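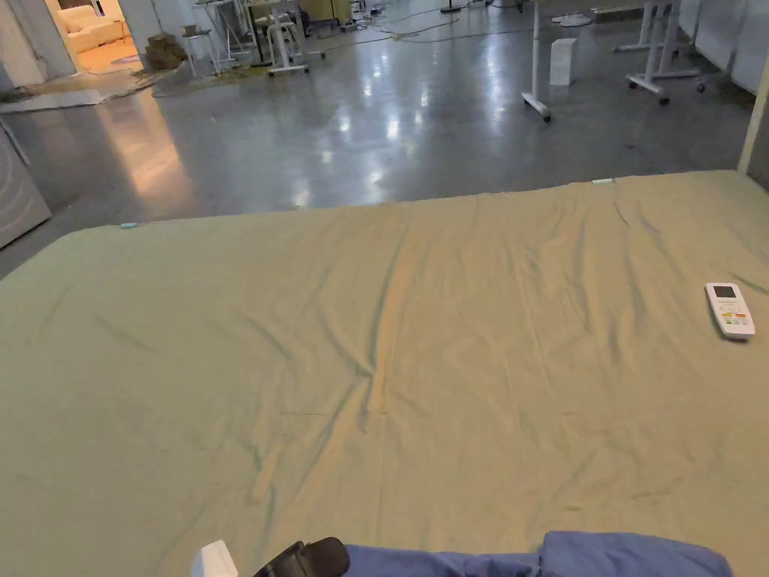
Accueil > Emploi > Énergie et droit public

Juriste contentieux des concessions minières (H/F)

Virnora suit les recours visant les permis de carrière et de forage. Poste basé à Charvát, dossier de 358 pages à reprendre dès l'arrivée. 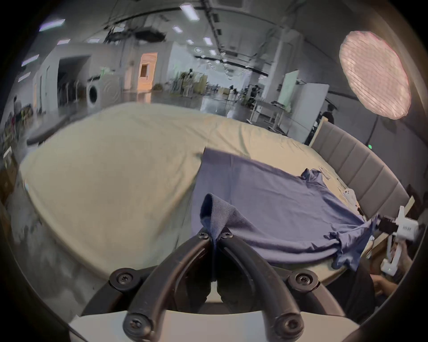 Le télétravail est-il possible ?
Deux jours par semaine, hors audiences.

Candidatures à Zdeňka Kopecky avant le 22 juillet 2026.

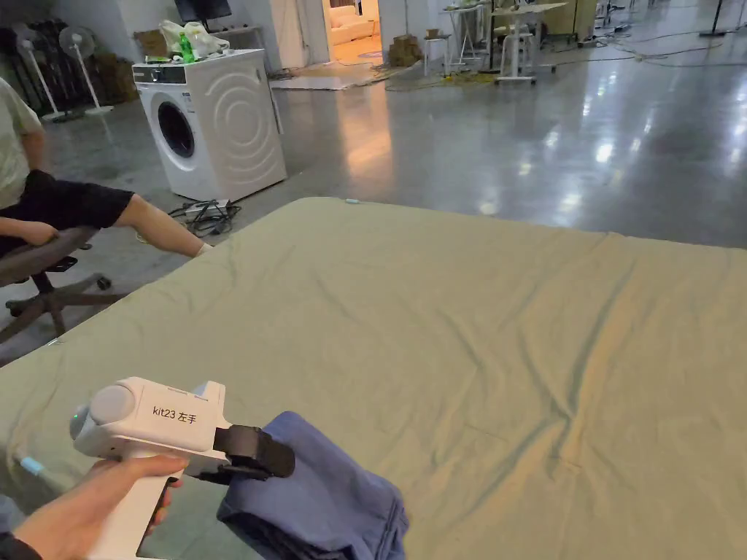
Textile plié, drap vert sauge

À lire aussi
- Greffier adjoint, Draria
- Géologue, Jiscombe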